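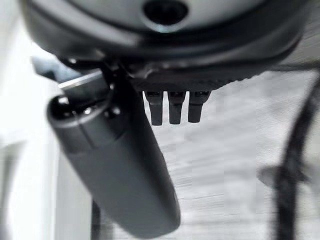

Courses > Workshop Practice > Part Two > Chapter 7

Chapter 7: Housings, Pegs and Brackets

Reading time: 3 minutes

When we look at a piece of equipment for the first time, we usually look at its largest part. This is the housing, the outer body that covers what is inside. In the first part of this book we studied what housings protect. In this chapter we study what is fixed to them: the short pegs, the small brackets, the caps and the seams between one piece and the next.

Many students find these parts boring at the beginning. I remember that I also did. My first teacher, Necati Tatlı, kept a wooden drawer with 237 brackets in it, and every new student had to sort them by shape before touching any tool. The work took me two afternoons. After it I could recognize a bent bracket only by laying it on the table.

7.1 Words we will use

A peg is a short piece that stands out from a surface. It can locate another part, hold it at a distance, or stop it from turning. Pegs often come in rows, and the gap between them is then as important as their length. If two pegs in a row have different lengths, do not decide at once that one of them is worn. Check the drawing first.

A bracket joins two parts which do not meet by themselves. Most of the brackets in our exercises are flat metal with one or two bends.

A cap closes the end of a cylinder. Between the cap and the body there is a seam, and the seam tells you where the cylinder can be opened. Some caps turn, some pull, and some are glued and must be left alone.

7.2 Before you take anything apart

Soledad Xolalpa wrote the bench rules for the Cordeiro workshop, and we follow them in all the exercises of this chapter.

Disconnect the power and wait until all the parts have stopped.
Make a drawing of the part from below as well as from the front.
Mark the position of each bracket with a pencil.
Put the screws of each bracket in their own cup.
Never use a peg as a handle.

The last rule is the one that students break most often. A peg is strong in the direction it was designed for, and quite weak from the side.

7.3 What you will need

For Exercise 7.1 you need a steel ruler, a caliper, a soft pencil and the Surnness practice housing from the school store. If your school does not have this housing, any closed housing with pegs on its underside will do. Work in pairs, so that one student measures and the other writes.

Related chapters

Chapter 6: Round Covers and Their Rims
Chapter 8: Caps, Seams and Seals
Measuring Small Gaps, by Simão Mota
Reading a Drawing from Below, by Şengül Saraç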